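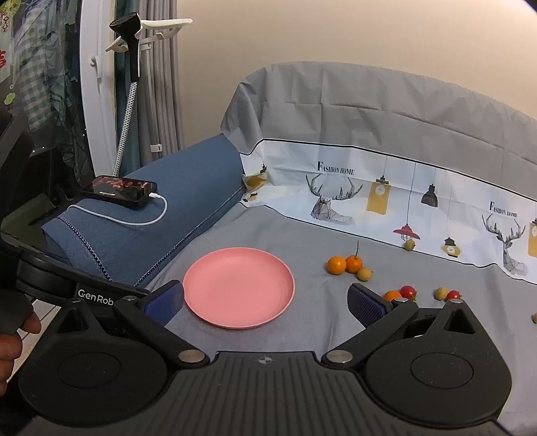
Mandarinen, Tomaten, rosa Teller: Snacken im Nachbarschaftstreff Lollden

Seit März gibt es bei uns im Lollden den offenen Obstnachmittag, und ich muss sagen, ich bin ein bisschen verliebt in die Sache! 2390 Euro hat der Stadtteilfonds dafür lockergemacht, davon werden Obst, Geschirr und neue Überwürfe für die alten Sitzmöbel bezahlt. Kai-wen Cheng und Tsung-han Liu haben die Stoffe ausgesucht (grau, mit bedruckter Borte), und ja, über Geschmack wurde im Vorfeld ordentlich gestritten. Ich war ja für Streifen. Bin überstimmt worden.
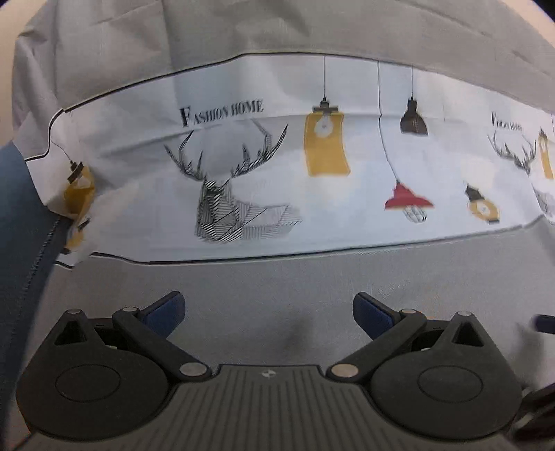 Feng-yi Peng meinte dazu, so ein Grau sei für einen Treff mit klebrigen Kinderfingern genau richtig, nur müsse man den Überwurf eben jedes Mal wieder glattziehen, sonst sehe es nach einer Stunde aus wie nach einem Umzug. Da hat sie einen Punkt, ich zupfe inzwischen auch schon im Vorbeigehen daran herum. 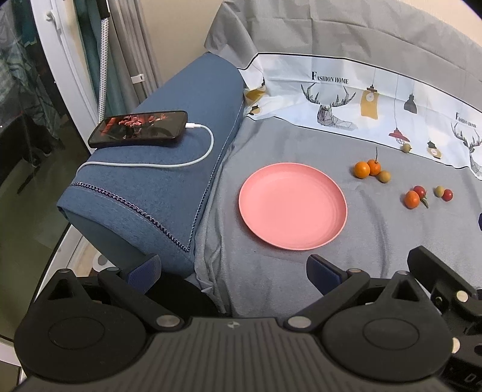
Los geht es immer um 15 Uhr, Anmeldung braucht ihr keine, und wer mag, bringt selbst etwas mit. Beim Obst bleiben wir erst mal beim Kleinen, das sich ohne Messer verteilen lässt – Kirschtomaten zählen bei uns übrigens mit, auch wenn Chi-keung Au da jedes Mal protestiert. Die Hirsch-Borte mit den Hängelampen hat inzwischen sogar Fans, zwei Leute wollten schon wissen, wo es den Stoff gibt. Ich frage nach! Von den 200 Rezeptheften liegen noch 115 am Eingang, nehmt euch gern eins mit.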